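Automotive Service Fundamentals
Unit 5: Choosing a Fuel-Efficient Car for Everyday Use

Reading for this unit: chapter 8 of the course packet. Bring your worksheet from Unit 4, with the trip log filled in.

1. What the window sticker tells you

The label on a new car gives a city figure, a highway figure, and a combined figure. All three come from a standard test. Your own result depends on how fast you drive, how cold it is, how much you carry, and how long your trips are. Use the label to compare one car with another. Do not use it to predict your fuel bill to the dollar.

For plug-in cars the label also shows energy use and electric range. Students often mix up range and efficiency. A car with a large battery can go a long way on a charge and still use more energy per mile than a smaller car.

2. Types of drivetrain

Hybrid: gas engine plus electric motor. The battery charges from the engine and from braking. No plug.
Plug-in hybrid: as above, with a larger battery that can be charged from an outlet. Runs on electricity for short trips.
Battery electric: no engine. Needs regular access to charging.

In the Unit 4 log, mark each trip as short, medium, or long. A driver whose trips are nearly all short will get the most from a plug-in hybrid. A driver who does mostly highway miles may see little gain from a hybrid over a good conventional car.
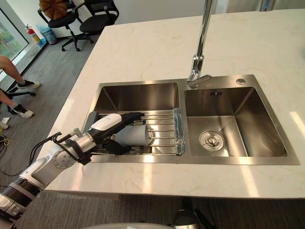
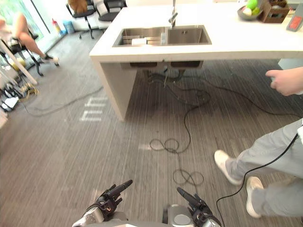 3. Cargo and cabin space

Cargo volume on a spec sheet is one number, and it hides the shape of the space. A hybrid may have the same volume as the gas version but a higher floor, with the battery underneath. Measure the opening, the floor length, and the height under the cover. Ask whether the floor is divided and whether the sections are equal. A double sink with two rectangular basins has the same issue: the total may be generous, but a large tray has to fit in one side or the other. Take the largest thing you carry often (stroller, cooler, tool case) to the dealer and load it.

4. Worked comparison

The course uses two sample cars, the Fulent hybrid and the Kolach plug-in. Both seat 5. Their full sheets are in the packet.

Step one: enter your yearly miles from the log.
Step two: split them into city and highway.
Step three: work out fuel for each car, then add electricity for the Kolach.
Step four: add insurance and tires. Leave out resale value for now. We return to it in Unit 8.

Show your units on every line. Answers without units lose 2 points.

5. Before next class

Finish the comparison sheet. Read the Penry case on fleet cars and note which costs the company left out. The Jokska charging map is on the course page, and you will need a printed copy for the first exercise.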